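Kitchen Countertop

A kitchen countertop (I grew up saying "counter," and so did everyone I know) is the flat work surface in a kitchen, fixed at standing height and usually sitting on top of cabinets. In Britain people call it a worktop, and in Australia you'll hear "benchtop," which I like best of the lot. This entry covers the home kind. Shop counters and bar tops have their own pages on this site, and I've tried not to repeat myself.

Origins

For most of history people worked at a table. You rolled dough on it, cut meat on it, ate off it, and pushed it against the wall when you wanted to sweep. Plenty of old farmhouses never had anything else. The long fixed counter came along much later, once sinks and stoves had settled into permanent places and somebody had to do something with the gaps between them.

Before that took over there was the freestanding kitchen cabinet, with a flour bin up top and a little shelf that slid out for working on. My grandmother in Beaulieu had one until she moved, and I can tell you the sliding shelf was a terrible place to roll out a pie crust — the whole thing crept backward every time you leaned on it!

Height and depth

In American kitchens the usual height is 36 inches, with a depth of 25 inches or so from front to back. The depth lets the top hang a little past the cabinet doors, so drips fall on the floor and stay out of the drawers. The height suits some people and annoys the rest. If you bake a lot, you may want one stretch set lower, so your arms are straight when you knead. Tall cooks go the other way.

Materials

Stone. Granite is hard and takes heat well, but many kinds need sealing. Marble is softer and will etch if you leave a cut lemon on it (ask me how I know). Soapstone feels almost greasy to the touch and darkens as it ages, especially if you oil it.

Laminate. A thin printed sheet glued to a board. It's cheap, light and easy to wipe. Its weak points are the seams and the area near the sink, where water gets under the edge and swells the board.

Tile. I have a soft spot for tile, and I'd still never put it in again. The grout is the whole problem.

Wood. Maple, oak, walnut and beech are the common ones. Wood is quiet when you set a plate down, and it can be sanded and refinished when it gets scruffy, something you can't say for laminate. It does move with the seasons, so the screws underneath should go through slotted holes that let it shift. My friend Noémie Wong put in a maple top at her place in Sostcombe and fixed it down tight at both ends. By September it had a split you could slide a coin into.

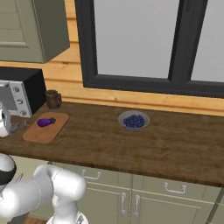
Wooden countertop below a dark-framed window, with a plank wall behind.

Edges

The front edge gets more wear than any other part, and it's where your hip lands, so it's worth a bit of thought. A square edge looks crisp but chips. An eased edge is the same thing with the sharp corner knocked off. A bullnose is fully rounded and kind to small children, though spills run right over it. Thick edges are often a cheat: a deeper strip is fixed along the front of a thinner top to make it look heavier.

Looking after a wooden top

Mineral oil is the usual choice for bare wood. Wipe it on, leave it overnight, then rub off whatever hasn't soaked in. Skip olive oil, which can go sticky and smell. Harder finishes such as varnish last longer between coats, but you shouldn't cut directly on them, and a worn patch is more trouble to fix.

Dark rings near the sink are often from iron and water meeting the tannin in oak. Oxalic acid will usually lift them. Wear gloves and rinse well.

See also: Backsplash; Butcher block; Kitchen table; Sink

Last revised May 8, 2023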